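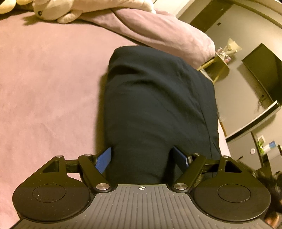 Ticket 628 – Irkergate Pressing, artwork and test pressings
Opened Tuesday, July 22, 2025. Status: open, again. The center labels on our 12-inch (Priltuscombe on side A, Kostevholm on side B, 200 copies, 140 gram) still print off-center. The gap is widest on side B, where the K is being eaten by the spindle hole. We'd like the registration mark to sit dead center and level, like the small crosshair logo on the gray ribbed plate: white circle, four quadrants, a thin line going out each side. Your template has a mark too, but it lives a little to the left, as if waiting for a bus.

Steps already tried
1. Exported the label PDF again from scratch. No change.
2. Exported it from a different computer. No change, and the different computer now also has your template on it.
3. Turned off "auto-fit to die line." The portal turned it back on when I clicked Save.
4. Sent both labels as one file. Portal rejected it for having too many labels.
5. Sent both labels as two files. Portal rejected it for having too few.

Reply from support
Thanks for reaching out! Please confirm that your labels are round.

Our reply
Confirmed. Round.

Reply from support
Thank you. We've moved your mark 11 points to the right on our side. Please check the new proof and let us know how the colors look while you're in there.
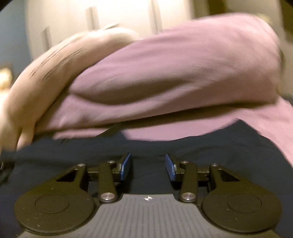
Side A's label is now centered, and we thank whoever did that. Side B has moved too, in the opposite direction, so the K is safe and the M has gone into the hole instead. On color: the sleeve background came back as bubble gum. Both bands signed off on a muted, dusty pink, close to the loose shirt, with the lettering in a navy as dark as the clothing under it. The swatch in the file is correct on every screen we own, and it was correct on the first proof, before anyone helped.

Audio, while we're at it
The test pressing plays fine. The run-out etching should read SHETTY, the title of the record. It reads SHEETY. Two people have told me they prefer it. The bands do not.

Reply from support
We're sorry for the inconvenience. The etching is a separate department and needs a separate ticket. The color has been passed to prepress. Could you also confirm which side is side B?

Our reply
The one that says Kostevhol.

Current state
Side A label: approved, please don't touch it.
Side B label: waiting on new proof.
Sleeve color: with prepress.
Etching: new ticket opened, auto-closed as a duplicate of this one. Reopened.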